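Skadine for Tablets – Player Guide
Section 4: Your first game and your profile

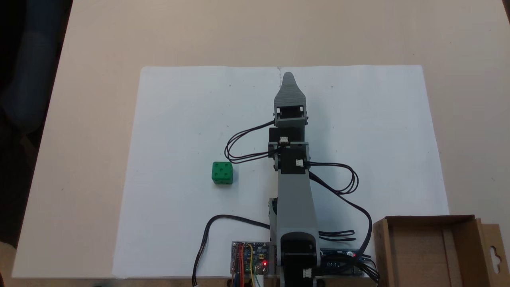 Before you start, please check that your tablet has enough battery and that the game is updated to version 3.21 or later. With older versions the daily puzzles do not open.

1. Open Skadine and tap New Profile. Write a player name and choose a colour for your tiles.

2. Choose the board size. For the first game we recommend the board with 4 rows. The board with 5 rows opens after you win one time.

3. Tap Deal. The tiles are placed face down and the first row turns by itself.

4. Drag a tile onto another tile of the same colour, or one number higher. If the move is not permitted, the tile goes back to its place and you lose no points.

5. When no move is left, tap Reserve. You can use the reserve 3 times in each game.

Note: The Undo button takes back only the last move. It does not work after you have tapped Reserve.

Scores and levels
Each cleared row gives points to your profile. At 3000 points you receive the Abdella tile set, which you can find in Settings > My Tiles. The set changes only the look of the game – the rules stay the same.

Caution: If you delete your profile, your points and tile sets are also deleted and we cannot bring them back. Make a backup first (Settings > Profile > Save Copy).

Moving to another tablet
Save a copy on the old tablet, install Skadine on the new one and choose Load Copy on the first screen. Please do not play on both tablets while the copy is loading.

Guide text: Nives Bellini, Prorstead Games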